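Sestov Shared Workshop
Robot Arm Build: Frequently Asked Questions
Last updated 30/07/2024

What is the Fliva project?
Fliva is a tabletop robot arm assembled and maintained by members of the Sestov Shared Workshop. Work on the arm began in November and continues at the bench reserved for it in Room 6.

Who is responsible for the arm?
Marta Moroz is the project lead. Questions about access, parts or repairs should be addressed to her through the front desk.

May any member use it?
Members who have completed the arm induction may book the bench. Guests may observe but may not operate the controls. Members under 18 must be accompanied by an adult who has completed the induction.

How long is a booking?
A standard booking is 35 minutes. Two bookings may be taken back to back if the calendar is clear on the previous evening.

How much did the build cost?
The workshop set aside $700 for the arm, the gripper and the mounting hardware. The bench and the power supply were already in place and were not charged to the project.

What software does it run?
The arm is controlled by Xavier, a set of scripts written by members. Copies are kept on the workshop server. Changes must be tested at low speed before they are saved to the main folder.

May I build the same arm at home?
Yes. The parts list and drawings are free to members. Home builders should clamp the base to a solid table and place the stop button within reach of the operator. The workshop does not inspect arms built elsewhere.

What is the Sturnetti task?
Sturnetti is the name given to our tea service exercise. The arm is to take hold of a teapot, bring it to a cup and return it to its place. All trials are carried out with empty vessels. Liquids are not permitted on the bench. 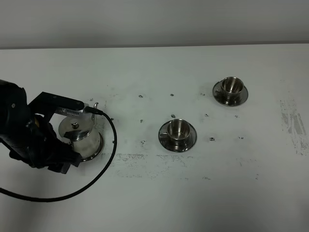 Stainless steel is used for the pot, cups and saucers, and members are asked not to substitute china or glass. Polished metal reflects its surroundings, so settings tuned on a matte object may need to be adjusted. The cable must be left enough slack for the full reach of the arm and should be checked before each run.

May I leave my setup in place between bookings?
No. Loose items must be returned to the shelf and the arm switched off at the wall. Settings may be saved under the member's own name for 30 days.

How do I report a fault?
Press the stop button, switch off the power and complete a fault slip at the front desk. Do not attempt to open the gripper by force. The bench will remain closed to bookings until the slip has been signed by the project lead.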